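Wunanix Handgelenkkamera-Kit - taugt das für Pick-and-Place?
Lesezeit: 2 Minuten

Flesard
19/07/2020
Ich habe das Kit seit Juni am Arm und kann ein Zwischenfazit geben. Lieferumfang: Kameramodul, Halter, Kabel, Kalibriersoftware. Die Montage ging schnell, die Dokumentation ist dünn. Mein Aufbau ist eine matte Fläche mit Klebebandkreuz, dazu ein runder Teller als Greifobjekt. Die Aufgabe lautet, den Teller im richtigen Feld zu lokalisieren und am Rand zu greifen. Firmware ist Build 2074, Belichtung fest.

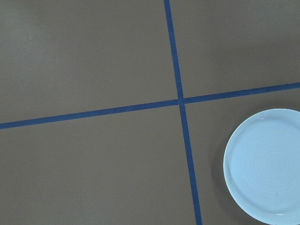 Adberg
Feste Belichtung würde ich bei glasierten Teilen nicht nehmen. Die Automatik regelt bei mir sauber nach, und die Kantenerkennung läuft damit stabiler. Welche Auflösung fährst du?

Flesard
Halbe Auflösung, volle Bildrate. Mit der Automatik springt mir der Schwellwert, sobald der Arm tiefer geht. Das Modul regelt nach Mittelwert, nicht nach Messfeld. Für den Preis hätte ich ein Messfeld erwartet.

Huỳnh
Sehe ich wie Flesard. Wir hatten 2 Module im Test, beide mit demselben Verhalten. Der Support schrieb, ein Messfeld sei geplant, ohne Termin. Die Kalibrierung selbst ist brauchbar, wenn man wenigstens 4 Posen mit deutlich verschiedener Neigung aufnimmt.

Adberg
4 Posen sind zu wenig. Ich nehme 100 und lasse das über Mittag laufen. Danach ist der Fehler am Bildrand weg.

Flesard
100 Posen sind bei jedem Umbau neu fällig - das ist mir im Alltag zu viel. Mein Problem liegt ohnehin woanders.
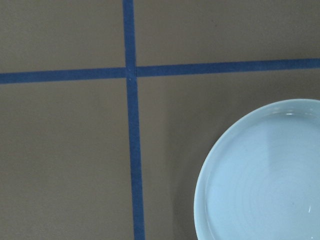

Die mitgelieferte Segmentierung arbeitet nur mit Farbschwellen. Wer ein eigenes Modell anbindet, braucht sie nicht, alle anderen müssen damit leben. Bei einem hellblauen Teller neben dunkelblauem Band lässt sich über die Helligkeit noch trennen, über den Farbton allein wird es eng. Dazu kommen die Glanzstellen auf der Glasur, die als eigene Konturen durchgehen können.

Huỳnh
Dann nimm graues Band.

Flesard
Löst den Glanz nicht. Außerdem soll das Kit laut Datenblatt mit beliebigem Untergrund klarkommen.

Adberg
Mit Polfilter vor der Linse ist der Glanz deutlich schwächer. Der Halter hat Gewinde dafür. Ich bleibe dabei: Kaufempfehlung, aber mit eigener Software.

Kontakt | © Forum Greiftechnik | Nach oben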